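Tustar cable and strap kit for two-arm benches – four months in

I look after a bench with two arms, and until May the worst part of my week was cables. They'd creep down the upper link, snag at the elbow and tug at the wrist plug. This kit has cured nearly all of that, and I love it!

You get 16 straps, a bag of clips and a decent printed guide. Fitting took me an afternoon. Strap the upper link first, then run the arm slowly through its full reach before you do anything near the wrist – leave more slack there than looks tidy. Yolanda Palacios checked my loops and made me redo two.

Gripper bolts get a look every 200 hours, and with the cables out of the way I can reach them without unplugging anything.

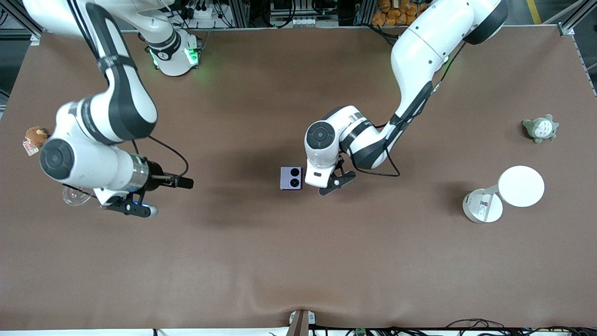
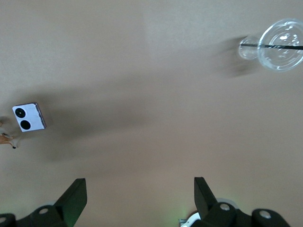 My one grumble is the clips, which are stiff and hard on the thumbs. I've snapped 7 so far. Spares come quickly from Fodomau, though, and the straps haven't slipped once. I've already ordered a second kit.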